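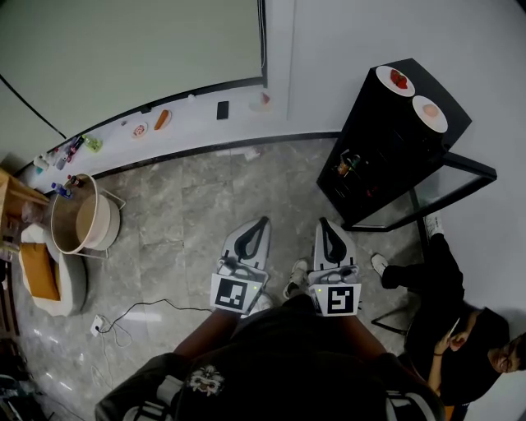
The ledge along the back wall, with the black cabinet on the right

Plates and bottles all ending up on the back-wall ledge – how do I get it back?

Asked by Rohani Kwok, 12/28/17

We have a long white ledge that runs the length of the back wall in our family room and curves around on the left side. It was there when we moved in. I like it, but it has turned into the place where everything gets put down. Plates, phones, bottles, all of it. There is also a tall black cabinet with an open shelf low down and a glass-topped side table attached to the right side of it, and the top of the cabinet has gone the same way. Strawberries on one plate up there, something else on the plate below it.

The bottles are the worst part. They started out in one corner and now there are small white and clear ones, some with pink and red caps, and a green one by itself. A couple more have moved down by the round tub.

What I have tried so far:

I bought a Joltano tray and put it on the ledge. People put things next to the tray.

I cleared the whole ledge in April and wiped it down. It stayed clear for 11 days.

I moved some of the small bottles into the open shelf of the cabinet. They are still there, so I guess that part worked, but the shelf is low and I have to bend down to see what is in it.

The floor is a grey marble pattern and it is hard, so I would like to keep anything breakable from getting knocked down. I rent, so no drilling. There are usually a few of us in there and people snack at different times, so a rule about eating only in the kitchen will not hold. I would also like to keep the ledge usable for a plate now and then. I just don't want it to be the storage.

Is there a good way to split up a long ledge so it does not fill? And is there any kind of bin or rack that fits a narrow ledge without hanging over the front?

3 answers

Answer from Necati Toprak
Marked as helpful by the person who asked

I had the same kind of ledge in my last apartment and it took me most of a winter to get it under control. A few things that made a difference.

Separate the bottles from the plates first. They are two different problems. Plates get left behind after somebody eats and they need to go back to the sink. Bottles live in the room because people use them there, and they need a home.

For the bottles, take every one of them off the ledge and put them on the floor on a towel. Throw out the empties. Wipe the bottoms, which get sticky and leave rings on white surfaces. Then sort what is left by who uses it. You will probably find doubles. Whatever gets used every day goes in one container in the corner, where the ledge curves. The corner is deeper on most of these ledges and it is the part people reach for least when they are putting down a plate, so the two don't compete.

Measure the depth of the ledge in three spots before buying anything. Mine was nearly an inch narrower at one end. I ended up with a Flomeo narrow bin, the one with straight sides. The ones with sloped sides waste space and tip when you pull a tall bottle out. Tall bottles at the back, short ones in front.

Everything else goes in the open shelf of the cabinet. To fix the bending problem, use a shallow tray with a lip and slide the whole tray out like a drawer. Put the labels facing forward. Don't stack anything in there.

For the plates, pick one spot on the ledge and leave it open on purpose. I used the part closest to where people sit. One plate fits, maybe two. When that spot is full the next person has to take the old plate to the kitchen to make room. It sounds too simple, and it took a couple of weeks for everybody to go along with it, but it has held.

Then close off the middle. On a long ledge the empty stretch is what attracts things. I put a row of books there with a heavy bookend at each side. You could use plants if there is enough light. Picture frames don't work, people just put cups in front of them.

The top of the cabinet is harder. Mine is too tall for me to see what is on it, and I once found a bowl up there that had been there long enough that I threw out the bowl too. If you can, put one large thing on top, like a basket with the spare blankets, and move the snacks to the glass top next to it. Glass is easy to wipe and you can see when it is dirty. Check what the side table can hold before you put anything heavy on it.

On the hard floor – a thin rug under the ledge will save some bottles. Get one with a grip backing.

Reply from Rohani Kwok
Thank you. I measured and there is a difference from one end to the other here too. I will try the books in the middle. The corner bin makes sense, most of the small bottles are over there already.

Answer from a site member

Get rid of the ledge stuff and buy a rolling cart. Skasetmont makes one with 3 shelves. Mine was fine, one wheel squeaks. You can push it to the kitchen with all the plates on it at the end of the night.

Answer from a site member

I would skip the cart if the room is tight, you will be walking around it all day.

We use a phone stand from Chong at one end of our shelf and that is the only place phones go. Before that they were laid flat between the plates and one got juice on it. The stand sticks on with a removable pad so it should be OK for a rental, but test it on a part you can't see first. Ours left a mark on painted wood and no mark on the laminate.

Also strawberries should go in the fridge if they are going to sit more than a couple of hours. Wash them right before eating.

Was this page helpful? 809 views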